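Etdale Gear Handling Cell
Progress report for October
Prepared by Parviz Azimi, Equipment Planning

Where we are

The bench trial of the small arm is finished and the grant money for phase one is committed except for one line. We have two open purchasing decisions, both covered in this report. We are asking for approval on the first and guidance on the second.

Spending

Phase one was approved for the arm, the wrist camera, a work surface and finger materials. The arm came from Kang at the quoted price. The camera and cabling came in under budget by $472. I would like to move that amount to finger materials, where we are short. Foam pads wear faster than I planned for, and we changed finger shape twice before settling on the slotted version.

The Iltelari quote for a second arm is still valid until the end of next month. It includes delivery and a day of setup. It does not include a guard or a stand, and the Cakwood shop would need both.

Trial results

We ran 600 picks across 13 part types. Of these, 127 had to be repeated, most of them on thin washers and on the plastic pulleys, which slid along the foam when gripped off center. Spur gears did well once we began lifting them by the outside of the teeth. Cycle time is slower than hand loading, and I do not expect that to change with this arm. The case for buying a second one rests on running through the evening hours when the benches are unstaffed.

The printed fingers have held up. None broke during the trial. We reprinted one pair after a bad batch of filament.

Open decisions

1. Finger stock. We can keep printing fingers in house or order molded sets. Printing costs us staff time but lets us change the shape for a new part the same day. With the foam facing, the present pair holds a metal spur gear upright by its sides and leaves the bore clear, so the gear can go onto a shaft without being set down first. I recommend we keep printing through phase two and buy foam in bulk with the money moved from the camera line. 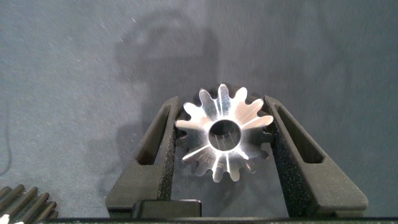
2. Second arm. If we order from Iltelari before the quote runs out, the arm can be in place at Cakwood by early spring. If we wait, we should expect a new quote and a later slot. The stand and guard could be built by our own shop, and I am getting a labor estimate for that now.

Next steps

Finish the labor estimate and send it with the revised phase two budget. Repeat the washer picks with a softer foam. Write up the loading procedure so the Cakwood crew can review it before anything is ordered.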